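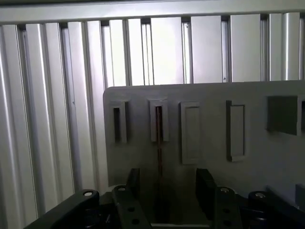
One reader of the Imbridge pages wrote that a slotted wall is a poor choice for a small workroom, as the grooves gather dust and a painted board costs less. The point about cost is fair. A board of the same height was priced at the start and came out well below the profile. Dust does settle in the grooves, mostly near the bottom, and a narrow brush clears it on a Tuesday along with the floor.

This gallery covers the profile wall in the main room at Imbridge, supplied as cut lengths by Temen and put up by Enar in March. The profiles are aluminium, left in their plain silver finish, and stand upright side by side under a horizontal rail. Their slots are open along the front face, so a bracket can be fixed at any height with a slot nut and one bolt. The earlier pages in this series dealt with the floor and the lighting.

The profiles are 40 mm wide. They were cut to length before delivery and the ends were filed by hand on site. Each one was set against the rail first, checked with a level, and only then tightened at the foot. Any twist shows up at once as an uneven line of light down the face, so it is worth standing well back before the last turn of the key.

Slot nuts come in two types. The type that drops in from the front can be added later, and is the one used here. The type that slides in from the end holds slightly better but has to be in place before the rail goes on - a second order was needed when this was found out. Each profile takes up to 12 nuts without crowding, at a spacing of 200 mm.
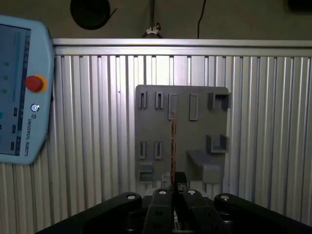 Cable routing was left until the wall was finished. The first plan was to run everything in the slots under a cover strip, and a bag of strip was bought from Tkachuk for the purpose. It fits, but every change then means pulling out a full length. For now the thin cables come down from overhead to the top rail, and one of them ends in a small white clip just above it. The second hangs in a loose curve and would be neater with a clip of its own. The cover strip has been kept and may be used on the side wall.

Cleaning is done with a damp cloth and a little washing-up liquid, wiping along the profile and never across it. Scouring pads leave marks in the finish that catch the light and cannot be polished out evenly. Bolts were checked once after 2 weeks, when several at the foot took a further quarter turn, and none of those on the rail moved.

The side wall will use the same profile with a wider gap between uprights. Drawings for the foot bracket will be added to this page when the final size is settled.

Related pages
Imbridge: floor levelling and paint
Imbridge: lighting over the work area
Temen profile: cutting and filing notes
Tkachuk cover strip: fitting by hand

Shares 12 | Comments 2

Contact | Copyright Imbridge Workroom Notes | Back to top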